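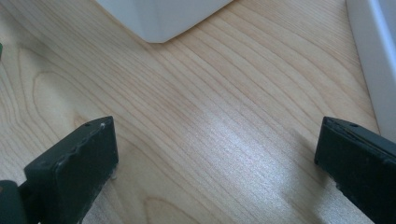
My Farnex canister filter is rattling again and I've lost most of my flow, so I'm reopening this ticket. You closed the last one back in November after the new impeller went in, and it really was quiet for a good long while. The tank is a 60 gallon freshwater setup, planted, mostly tetras and a few corys. The filter sits in the cabinet underneath, which is light-colored wood a lot like the tabletop in the photo, and I'm mentioning that because drips leave dark marks on wood that pale and I haven't found a single one. So I don't think water is getting out. I think air is getting in!

Search the help desk
Search
Popular: leaks, priming, returns

Ticket: Farnex canister, rattle and low flow
Status: reopened by customer
Opened: 8 Feb 2023
Bought from: Kundine (online order)

What it does: I plug it in, it hums like it should, and then after a minute or so it starts to sound like somebody shaking gravel in a coffee can. Little bubbles spit out of the return. It calms down, I walk away feeling pleased with myself, and then it does the whole thing over again. The spray bar used to push the surface plants clear across to the other side and now they just sort of sit there.

What I tried before writing in (I know you'll ask):

Tipped the canister side to side while it was running. Lots of big burps came out, and it was quiet until after dinner. Then the rattle came back.

Took out all the media and rinsed it in a bucket of tank water. The fine pad was filthy, I'll admit that. Swapped it for a new one. No real change, maybe a tiny bit more flow if I'm being generous.

Pulled the impeller. No chips, shaft is straight, magnet's clean. I did find a bit of plant stem wrapped around it and got very excited, but nope, still rattling.

Ran a brush through both hoses. Gross. The water coming out of the intake hose looked like tea.

Turned off the air stone in case the intake was sucking in the bubbles. I left it off overnight and the noise was the same in the morning, so it's back on.

The heater is an Isaksson in-tank one, over at the far end from the intake, so I don't see how it could be involved. Temperature has been steady. The fish seem fine and they're eating, but I don't love running with this little flow and I've cut back on food until it's sorted out.

Update, same evening: I got your auto-reply with the flow test in it, thanks. I held a jug under the return and timed it, and it works out to 29 gallons an hour. The box says 300! I did it over again with the media baskets empty and it was better but still nowhere close, so I don't think I can blame the pads anymore.

Next update: okay, you asked me to look at the lid gasket and the two valves where the hoses connect. The gasket looked all right to me, a little flat on one side. I cleaned the groove, put a thin smear of silicone grease on it and closed the lid one clip at a time going corner to corner like you said. Still rattled.

Then I did the valve thing. I wiped a bit of dish soap and water around the intake valve on the outside (careful to keep it well away from the tank) and watched. Nothing I could be sure of. But when I pushed down on the valve lever with my thumb and held it there, the rattle stopped. Let go, and it started up again. I must have done that ten times just for the fun of it. So I took the valve block off, and the small O-ring on the intake side has a nick in it. The one on the return side looks perfect.

I've swapped the two O-rings for now, so the bad one is on the side that pushes water out. There's a dish towel under it and I'm checking on it a lot. It's nearly silent and the surface plants are moving again. I haven't redone the jug test yet.

Can you send me the O-ring set for this valve block? Kundine only lists the lid gasket, and the shop in Rutier wanted to sell me the entire block. I'd also like to know if the lid gasket is worth replacing at the same time, with that flat side. Same shipping address as last time.

We use cookies to keep you signed in and remember your open tickets. Accept | Manage settings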